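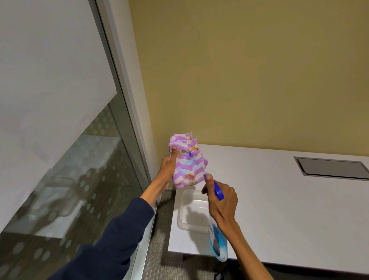 Home / Classroom and Club / Demonstration Recording

Otex Uvura Tabletop Recording Kit
Item 542
Availability: in stock, ships from Tamcombe
Class pack and single kit

Overview
Specs
In the box
Setup
Task cards
Files and software
Support

Overview

The Uvura kit records a person doing a short job at a table, as seen from the person's own head, and saves the result in a form a student team can use to train a manipulation policy. It is sold to high schools, colleges and robotics clubs. The kit covers recording, labeling and checking. It does not include a robot. Teams that go on to run a trained policy usually do so on their own arm, and the export formats listed under Files and software are the ones to check against it.

The task set is built around household and workbench jobs that use both hands: spraying and wiping, folding cloth, opening and closing containers, sorting small parts, putting things back where they came from. Each job is short enough that a student can record several repeats in one class period and hand the headset to the next person.

The kit replaces the older Uvura bench model, which used a fixed overhead camera. Task cards from the bench model can be used with the headset. Recordings from the two models should be kept in separate sets, as the viewpoints differ too much to be mixed in one training run at this scale.

Specs

Camera: single color, wide angle, mounted at the front of the headband
Tilt: adjustable by hand, locks with a thumb screw
Headset weight: 98 g without cable
Cable: 5 m, replaceable, with clothing clip
Recorder: belt or desk mounted, internal storage, removable card
Controls: start, stop, discard last clip
Clip length: up to 300 seconds
Power: recorder battery or wall adapter
Audio: none. There is no microphone in the headset or the recorder.
Indicator: red light on the front of the headband, on while recording. It cannot be turned off in software.

The camera focus is fixed for arm's length. Objects held very close to the face will be soft. Print on bottles and boxes is not reliably readable at table distance, and labels should be entered from the task card.

In the box

Headset with adjustable band
Recorder and battery
Wall adapter
Head cable and clothing clip
Task card set with answer sheet for labels
Calibration board
Washable band liners
Printed guide for instructors, by Aivar Luik

The class pack has the same contents with extra headsets and recorders and one shared card set. Props are not included in either version. The cards call for ordinary items such as cloths, spray bottles, plastic tubs, jars with lids and clothes pegs. Schools normally have these already, and varied props give a more useful data set than identical ones.

Setup

1. Choose a table with a clear top. A matte surface is preferred. Glossy tops and glass walls close to the table produce reflections of the hands, and these are recorded along with everything else. Reflections do not spoil a clip, but a team should decide early whether they want them in the set and note it in the session file.

2. Seat the headset so the band sits just above the eyebrows. Tighten until the camera does not shift when the wearer looks down and up again.

3. Set the tilt. The wearer stands at the table and holds both hands out over the middle of it. Both hands and wrists should show in the preview with some table visible below them. Lock the thumb screw.

4. Clip the cable to the back of the collar and run it to the recorder.

5. Show the calibration board for a few seconds at the start of each session. Repeat if the tilt is changed.

6. Enter the operator code. Codes are issued by the instructor. Student names should not be used in file names or notes.

Left-handed operators should use their natural grip. The label sheet has a column for which hand holds what, and a set recorded entirely by right-handed students will be narrower than it needs to be. The same applies to sleeves, gloves and watches: leave them as they are and vary the operators.

Task cards

Each card gives a start state, a goal state and a list of permitted steps. The order of steps is fixed on beginner cards and open on the advanced ones. Cards are grouped as follows.

Group A, one object. Pick up, turn, set down, hand to hand transfer.
Group B, containers. Place in, take out, open, close, stack.
Group C, cloth. Fold, unfold, refold from a different corner, place in a tub.
Group D, spray and wipe. Spray onto a cloth, spray onto the table, wipe in a line, wipe a marked area.
Group E, clearing. Return a set of objects to given places.

Group C is usually the hardest to label. Cloth changes shape throughout the clip and students disagree on the moment at which a fold is finished. The guide recommends that two students label the same clips separately and compare before the team agrees on a rule. Patterned cloth is easier to follow on playback than plain white.

Group D cards assume water in the bottle, with food coloring if a visible liquid is wanted. Do not use cleaning chemicals. The headset is not sealed. If the lens is splashed, stop the clip, wipe the lens with a dry lens cloth and record again. Grip on the trigger should be labeled as its own step, separate from the squeeze. Teams that merge the two tend to find their policy squeezing before the bottle is in position.

Files and software

The Vaher labeling program is included with each kit and runs on Windows, macOS and Linux. It does not need an internet connection. Clips are copied from the card, trimmed, split into steps and given labels from a fixed list. The list can be extended by the instructor.

Video export: MP4 or numbered PNG frames
Label export: CSV or JSON, one file per clip
Session file: plain text, with calibration data, operator code, card number and notes

Vaher marks clips in which a hand leaves the view for longer than a set time. These clips are marked and left in place. Whether to drop them is up to the team, and the decision should be written in the project log.

No hand pose is computed on the recorder. A basic wrist and fingertip tracker is provided in Vaher as an add-on. It performs poorly when fingers are wrapped behind an object and should be treated as a starting point for hand correction.

Use in competition

Recordings made with this kit are accepted in the student section of the Tamcombe Manipulation Cup. Entries must include the session files and the label rules the team used. Headsets with modified lenses are not accepted. See the entry form for limits on clip length and on the use of clips recorded by other schools.

Care

Wash liners by hand after each class and dry flat. Store the headset with the lens cap on and the cable unplugged. Do not wrap the cable around the headband. Remove the battery for storage over the summer.

Known issues

Recorder firmware released before March may write the wrong card number if the card is changed while a clip is being saved. Update before first use. Existing files can be corrected in Vaher under Session, Edit.

On some early headbands the thumb screw works loose after long use. A replacement screw with a nylon washer is supplied free on request.

Support

Technical questions: Mārtiņš Pärn, Otex classroom support. Please give the recorder serial number and attach one session file.

Replacement liners, cables, batteries and card sets are sold separately. See Related items.

Page last revised 8 September 2019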